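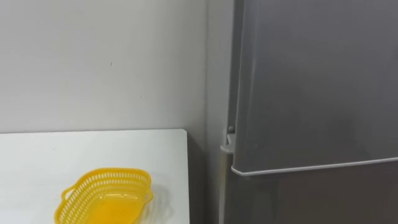
Frequently asked questions about the Clarneck Community Fridge

Who can take food from the fridge?

Anyone at all. You don't need to live in Clarneck, sign anything, or tell us how things are going at home (though if you feel like a chat, you will usually find somebody willing!). Some of our regulars come because money is tight, and others drop by when they've run out of milk and hate to see a carton go to waste. Both are fine with us.

When are you open?

Monday through Saturday, from 10 in the morning until 6 in the evening. We come in through the side door on Prirusholm Street, the one with the ramp. The front door belongs to the library and closes earlier, which has confused people more than once, so please try the side before you give up and go home.

How much can I take?

We ask that you take what your household will eat in the next couple of days and leave the rest for the next person. If you're feeding a big family, take more. There's no one standing over you with a clipboard.

What can I donate?

Fruit and vegetables, bread, unopened dairy, eggs in their carton, sealed packaged food, and anything from the pantry shelf that hasn't been opened. Garden produce is very welcome, and yes, that includes zucchini in August, although we may beg you to bring a recipe along with it. Give root vegetables a quick brush to get the worst of the dirt off.

What can't you accept?

Raw meat and fish, alcohol, opened packages, baby formula, and anything past its "use by" date. "Best by" is a different matter — that date is mostly about quality, and we'll happily take bread or yogurt a day or two beyond it if it still looks and smells right.

Can I bring something I cooked at home?

I'm sorry to say no, and I know it disappoints people, especially around the holidays. Our agreement with the county only covers cooked food from licensed kitchens. The Muñoz bakery drops off rolls and savory pies on Saturday afternoons under that arrangement, and they go quickly, so come by soon after 2 if you have your heart set on one.

How cold do you keep it?

Below 40 degrees. Whoever opens up in the morning checks the thermometer and writes the reading in the log, and it gets checked again at closing. If it's ever too warm, we throw out the perishables, painful as that is.

My bag of groceries is too big to fit. What should I do?

Please don't leave it on the floor! Ring the bell by the side door and we'll find a spot in the back pantry. For larger donations, say more than 50 pounds, a call the day before helps us enormously.

Do you deliver?

In a small way. Oltine Cycles lends us a cargo bike, and we take bags to 13 households who can't easily get out. There is a waiting list at the moment, but do ask, as it moves faster than you'd think.

How can I help?

Cleaning shifts are what we need most, and they take less than an hour. Ask for Fatima Dauda, who keeps the schedule, or leave your name and phone number in the notebook by the door. Jars with lids and sturdy paper bags are always useful too.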